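Right, notes for the session on reading regional labour and housing figures. I talk faster than anyone can write, so I've put down most of what I plan to say, plus the bits I always forget until I'm on the way home. Bring a calculator or a phone. The arithmetic is easy but you'll want to do it yourselves.

## Where we'd got to

Last time we looked at what a vacancy rate is and why two towns with the same rate can feel completely different to live in. A few of you asked afterwards whether rents follow wages or wages follow rents. My short answer was "both, with a lag", which was a bit of a cheat, so we're going to spend this session on the lag.

The two towns are the ones from the reader, Gulholm and Clavdale. Gulholm is the port with the one big employer. Clavdale is up the valley, smaller, with a lot of people who drive down to Gulholm every morning and drive back at night. If you haven't read the case pack yet, at least read the Gulholm half before the seminar, please!

## The order things happen in

Suppose an employer starts hiring. What moves first?

Most people say rents, and I used to say rents too. But think about who gets hired in the first few months. Some already live in the town and were out of work, or were on short hours. They aren't moving anywhere; they have more money and the same front door. Some live up the road and start commuting. It's only when those two groups run thin that the firm has to pull people in from further off, and those people need somewhere to sleep.

So the order I'd like you to carry around is this:

1. Hours go up (overtime, part-timers taking extra shifts).
2. Headcount goes up, mostly from local people.
3. Commuting goes up.
4. Rents go up, starting with the small flats.
5. House prices go up.
6. Somebody finally builds something.

Step six is the slow one. Land, permission, drains, a builder who isn't already busy – it all takes time, and by the time the new homes are finished the hiring may well have stopped. Hold that thought, we'll need it for the overshoot.

## The Gulholm numbers

The case pack gives us 569 new jobs at the Sternov plant over the period. Of every hundred people taken on, 43 already lived in Gulholm itself. The rest came from outside the town, and the pack doesn't split them into commuters and movers, which is annoying but very true to life. You hardly ever get the split you want.

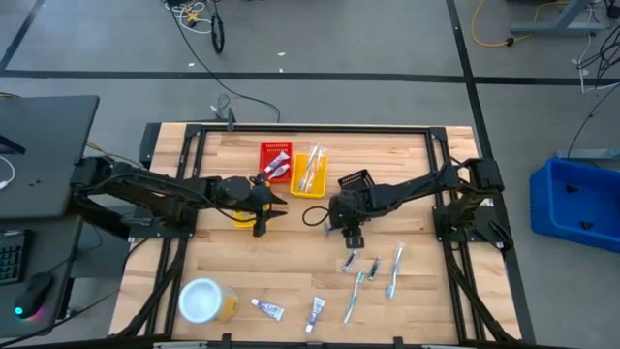

*Two-arm workstation on a butcher-block top, with a small yellow object under the left gripper.*

Work it through. Forty-three per cent of 569 is 244.67, so call it 245 people hired from inside the town. That leaves 324 from outside. Now, how many homes does that mean Gulholm needs?

Please don't write 324. I get that answer every year and I can see why, it's sitting right there. But some of the 324 are commuting from Clavdale and will carry on doing so, and some of those who do move will share a home, or move in with family. On the other side, somebody who already lived in Gulholm with their parents may use their first proper wage to rent a place of their own, so there's extra demand hidden inside the 245 as well. The best you can do with this pack is a range, and you have to say what you've assumed at each end.

Try it with two cases:

- **Low case:** a quarter of the outside hires move to Gulholm, with two new workers to each home. A quarter of 324 is 81, so you'd want 41 homes once you've rounded up.
- **High case:** three quarters of them move, and each takes a home alone. That's 243.

Look at the gap between those! Same plant, same jobs, and the housing answer changes nearly six times over depending on things the employment figures never told us. If you only remember one calculation from this session I'd be happy for it to be this one.

## Seasonal figures, and why I keep nagging about them

Gulholm also has a summer trade: the ferry, the campsites and the fish stalls along the front. Every August the raw employment count goes up, and every autumn it drops back. The plant's hiring is mixed in with all that.

There are plenty of ways to deal with it. The simplest is to compare August with the August before, so that you've got the ferry in both. It's crude, and it tells you about a whole year's change when you might want to know about last month, but you can do it on the back of an envelope and everyone can check it.

The other way is to use an adjusted series, where someone has worked out the usual seasonal pattern and taken it off. These are very useful and I use them all the time. The catch is that "usual" is an estimate. If the ferry company changes its timetable, or the summer is a washout, the adjustment takes off the wrong amount and leaves you with a bump that looks like news. In a big national series that sort of thing tends to get diluted. In a town the size of Gulholm it doesn't.

My habit is to put the raw and adjusted lines on one chart and get suspicious when they disagree about direction. I'd like you to do the same in your coursework. Label which is which, too (I've marked scripts where I couldn't tell, and I don't think the author could either).

## Overshoot

Back to step six. The Barajas estate on the edge of Gulholm has 87 homes, planned when hiring was at its strongest. Let's play out what happens if they're all finished after the plant has stopped taking people on.

Under our low case the town needed 41. You've now got more than double that, all arriving at once, and the builder needs to sell or let them. Rents soften first, then asking prices. Under the high case 87 isn't anywhere near enough, and prices stay up even though the hiring is over. It's the same estate and we can't tell which of these we're in until we know how many people moved.

This is where Clavdale comes in. If homes in Gulholm get cheaper, some of the commuters look at their petrol bills and decide to move down after all. That soaks up part of the surplus, and it empties a few places in Clavdale, where nobody has lost a job at all. So you can have falling rents in a town with steady employment, just because something got built down the road. Anyone who'd looked at Clavdale by itself would be stuck for an explanation.

## For the seminar

Have a go at these before you come. Rough working is fine.

- Redo the low and high cases with half of the outside hires moving. What do you need to assume about sharing to make the answer come out at exactly 87? Is it a sensible assumption?
- Sketch rents in both towns on one set of axes, from the first overtime shifts to the last home on the estate being let. Numbers aren't needed, I just want the order of the turning points.
- Find one piece of information, not in the pack, that would narrow our range the most. School rolls? Bus passes? Be ready to say how you'd get hold of it and what it would cost.

The reading is the Clavdale half of the case pack, plus the appendix on commuting. Skip the bit on land tax for now, we're doing that next time and it'll make more sense with the maps in front of you.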